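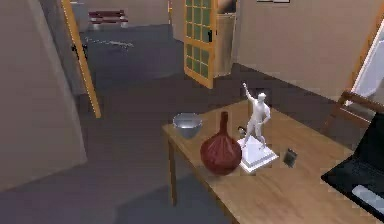
Floreritz Automation Help – Simulated Cells board

**Camera drops to a few frames a second when the statue is in view**

Posted by bimel_cell, 17/05/2021

We run a table-top picking cell in simulation before anything goes to the real arm. Room and table load fine. With the bowl and red vase alone the camera holds its rate. Add the white statue and it crawls, and the planner times out after 4000 ms. Collision shapes are on default. Where should I look first?

**hegazy_tech**

Check the collision mesh on the statue. The default copies the visual mesh, and a raised arm and a stepped base give you a lot of faces. Ours had more than 3047. Split it into convex parts, then clear the mesh cache and reload – the old shape stays in memory otherwise. Do the vase as well; one hull round the whole thing fills in the space beside the neck and the gripper will stop short.

**sunano_user**

Same here, ours was shadows. Turn them off.

**bimel_cell**

Split the statue into 71 parts. Planning now takes 298 ms. Shadows made no difference on our machine.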